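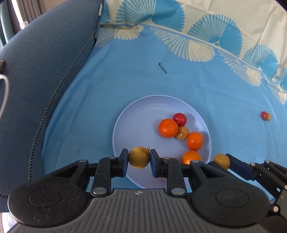
Kitchen table asteroids and other space model tips

Wednesday, January 29, 2014

We had such a lovely pile of letters after the December page on backyard space films that I've put the rest of my model-making tips together in one spot. Most of these were learned the slow way while we were making Florkgate, our family epic about a mining colony, and my oven has only just forgiven me.

Rocks first. Scrunched newspaper under masking tape makes a perfectly good asteroid core, and you want it lumpier than you think, as every layer you add will smooth it out. I brush on two coats of watered-down PVA with tissue, then press the craters in with the back of a teaspoon while it's all still soggy. Leave it 24 hours before you paint. I know it feels dry on the outside by teatime, but the middle won't be, and grey paint over a damp middle goes a sort of mouldy green by the weekend (ask me about the moon of Jõgi, which was never meant to be green at all).

For colour, start much darker than you'd like and dab the lighter greys over the top with an old dish sponge torn into a ragged shape. Don't wash the sponge between greys. A pinch of used, dried coffee grounds in the last coat gives a nice gritty surface, although it does come off on your sleeves.

Spaceship hulls are mostly recycling. Save yoghurt tubs, pill packets, pen lids, the plastic trays out of biscuit tins and any dead kitchen timer you can get the back off. Wash everything in hot soapy water and rub it over with fine sandpaper, or the paint will peel off in sheets the moment somebody picks it up. The Nuvik, our freighter, is 4 margarine tubs and the inside of a cassette player and she still looks grand from the left.

Hang your models on dark thread, two threads at the front and one at the back, so they don't spin. If the thread shines under the lamp, run a black felt pen down it. Florists' wire is better for anything heavy.

Star backdrops! Black cotton sheet, ironed (please do iron it, creases in deep space are terribly distracting), and white paint flicked off a toothbrush. Lay an old shower curtain underneath and practise on cardboard first. I once worked out there must be 2,000 stars on ours, and a good few more on the laundry door.

Keep one lamp well off to the side for your sun and turn off the ceiling light. Move the lamp further away if the shadows look soft and fuzzy, and watch that it isn't close enough to warm the thread.

Storage is the hard part. Egg cartons for small rocks, hat boxes for large ones, and ships wrapped loosely in a tea towel, never bubble wrap, which leaves little rings in enamel paint if the shed gets hot. Edidwood Station lost half its docking bay that way.

Next month, helmets, and how to get the fishbowl smell out of them.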